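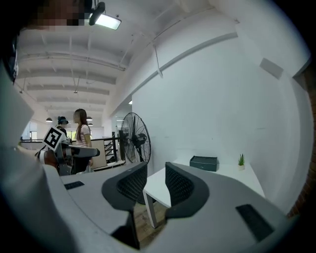 Prepared by the Reader Services Desk, Lunusura
Last revised 2020-09-13

Section 2. Setting Up an Author Page and Series List

This section explains how to create an author page in the Lunusura catalog and attach a series list to it. It is intended for library staff and registered contributors who hold an editing account. Readers who wish only to browse or save titles should refer to Section 1.

Before You Begin

Have the following at hand before opening a new page:

A current editing account with the Contributor role or higher.
The author's name as it appears on the title page of the first published book.
A list of published titles with the year of first publication for each.
A short biography of no more than 1670 characters, including spaces.

Note: Search the catalog for the author before creating a page. Check pen names, initials and alternate spellings. Two pages for the same author must be merged by the Reader Services Desk, and saved reading lists may be unavailable while the merge is in progress.

Creating the Author Page

1. Sign in and select Authors from the main menu, then select New Page.

2. Enter the author's name in the Display Name field. Use the order in which the name is normally read. The catalog produces the sorted form (last name first) when the page is saved.

3. Enter any pen names in the Also Writes As field, one per line. Do not enter nicknames or titles of honor here.

4. Enter the year of birth and, where it applies, the year of death. If either year is disputed, leave the field blank and record the sources in the Staff Notes field.

5. Select a primary genre. One primary genre is required, and up to two secondary genres may be added. An author who wrote chiefly westerns but published a single mystery should be listed under Western, with no secondary genre.

6. Paste the biography as plain text. Formatting carried over from a word processor will be removed, and italic titles will need to be marked again by hand.

7. Select Save as Draft. The page is now visible to editors only.

Caution: Do not copy a biography from a book jacket or a publisher's website. Jacket copy is normally protected by copyright. Drafts found to contain it will be returned to the contributor and may be deleted.

Adding a Series

Each series is stored as a separate record and linked to the author page. The steps below use the Brendent novels as the model. The series has nine main volumes and one collection of short stories.

1. Open the draft author page and select Add Series.

2. Enter the series name without the word "series" unless it forms part of the official name. Enter "Brendent" and not "The Brendent Series."

3. Select Add Title for each book. Enter the title, the year of first publication and the volume number.

4. For short story collections and novellas, leave the volume number blank and select Companion Work. Companion works appear below the numbered volumes.

5. Choose the default reading order. Publication order is preselected. Story order may be chosen where the author or the original publisher has stated a preference – record the source of that statement in Staff Notes.

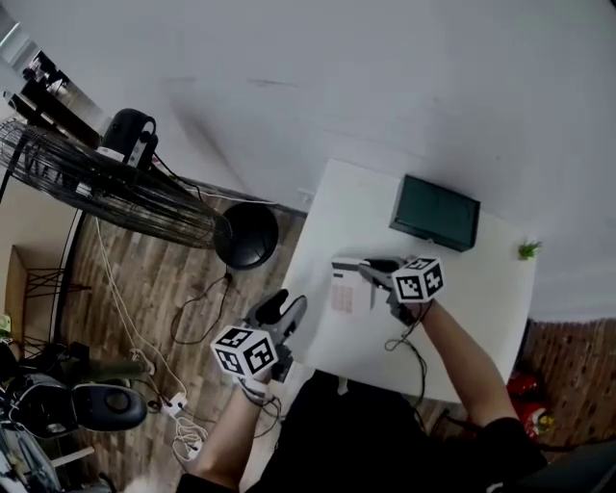 6. Review the series list in Preview. Confirm that every title links to its own book record and that no volume number is repeated.

7. Select Save Series.

Note: A series record may hold up to 89 titles. Longer series must be divided into parts, and each part should carry the same series name followed by a part number.

Shared and Continued Series

Some series are written by more than one author or are continued by another writer after the first author's death. The Purba frontier books are listed in this way. Create the series record once, from the page of the author who began it. Then open the second author's page, select Link Existing Series and search by series name.

Each title must carry the name of the person who wrote it. Where a book was completed from an unfinished manuscript, enter both names and select Completed By for the second.

Submitting for Review

1. Open the draft and select Submit. The catalog checks for missing fields and lists any errors at the top of the page.

2. Correct the errors and submit again.

3. Wait for the review notice, which is sent to the e-mail address on the account. Drafts left without changes for 40 days are moved to the archive and can be restored on request.

Pages imported from the former Letia database do not require a new review unless the biography has been changed. Imported pages still marked "Unverified" in October will be hidden from public search until an editor has confirmed the dates and titles.

For instructions on adding cover art and edition details, see Section 3.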